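Search this site
Type to search

April
By Kaisu Saarela

Room safety checklist, second floor workroom, Fillton building

I did the round at 4 p.m. with Glenys Rees, who has the keys. Comments are under each point. "OK" means we both agreed.

1. Door and way out
OK. The door opens fully and the corridor is free. The green sign above the door is lit.

2. Fire extinguisher
OK. Tag number 2196, seal in place. The hook is a little high for shorter persons. Glenys will ask if it can be lowered.

3. Lights
Partly OK. One tube by the window blinks at start. Reported to Pimero, order 31.

4. Floor
OK. The mat by the sink was curled at one corner, so I turned it over. Please look at it again at the next round.

We use cookies to remember your settings. Accept / Manage

5. Shelving unit (white)
Check that heavy things are kept low. I moved two boxes of paper down to the bottom. It must be fixed to the wall, and I could not see the screws on the left side. Open point for Glenys.

6. Large table (white top)
Push on each corner with a flat hand. It does not rock. Wipe the top at the end of the day, also the underside of the edge, where tape is left very often.

7. Clothes and cables at the table
Sleeves should be close at the wrist. Zippers go up, and strings go inside the collar.
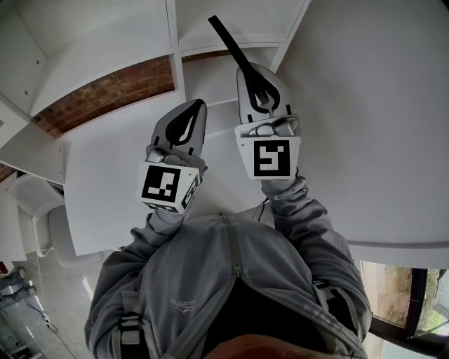
A thin cable is easy to forget when you stand up, so keep the slack short and lay it away from your elbows. I would like to add this to the paper by the door, in large letters.

8. First aid box
Not OK. The small plasters are finished and the eye wash is near its date. I ordered 24 plasters from Breter.

9. Chairs
OK, but one has a loose arm. It is now in the corridor with a note on it. Please do not bring it back before it is repaired.

Open points: 3, 5, 8, 9. Send corrections to me, my spelling also.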